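Saltau Sketchbook Circle
Minutes of the spring meeting, 2026-04-01

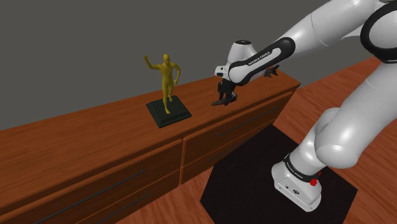

Present: Genowefa Grabowska (chair), Maja Bednarek, Lucyna Szulc, Milagros Farías, Teodor Wilczyńska (minutes)

1. Minutes of the December meeting
Approved with one correction. The gouache evening was led by Lucyna, not Maja.

2. Ink drawing month
Maja proposed a month of daily ink drawing, open to all members, with one prompt a day posted on the group page. Any ink is allowed, including ballpoint. Lucyna asked if brush pens count. Agreed that they do. Milagros wanted the prompts to be single words so that people can read them loosely — last year's were long and a few members dropped out in the first week. Agreed.
Maja will write the list and send it around for comments before it goes up.

3. Paper order
Teodor has a quote from Wróbel for 400 sheets of hot-pressed paper, cut to postcard size and wrapped in packs of 20. The sample took pen well but buckled under a heavy wash. Genowefa thought it was fine for ink month and that the watercolor people should keep buying their own. Order approved. Lucyna abstained, as her sister works at Wróbel.
Packs will be handed out at the next two drawing evenings. Members who want more than one pack should tell Teodor ahead of time.

4. Postcard swap
38 members have signed up. The limit stays at 50. Names will be matched by Milagros, who will also mail cards for anyone without a partner in town. Cards must be original work on the front, with the artist's name and the medium on the back. No glitter — it came off in the envelopes last time.

5. Zisena workshop
The workshop on lettering with a dip pen is confirmed. Participants bring their own nib holder. Nibs and practice sheets are included in the fee. Genowefa still has to hear back about the sinks, which were out of order when she visited.

6. Other business
Lucyna reported that the Geder shop has stopped carrying the sepia ink most of us use. She will ask if they can take a special order.
Milagros has a box of unclaimed brushes from last season. They will be on the side table at the next drawing evening, and whatever is left goes to the school.

Action items
Maja: prompt list
Teodor: paper order
Milagros: swap matching, brushes
Genowefa: sinks at Zisena
Lucyna: sepia ink

Minutes taken by Teodor Wilczyńska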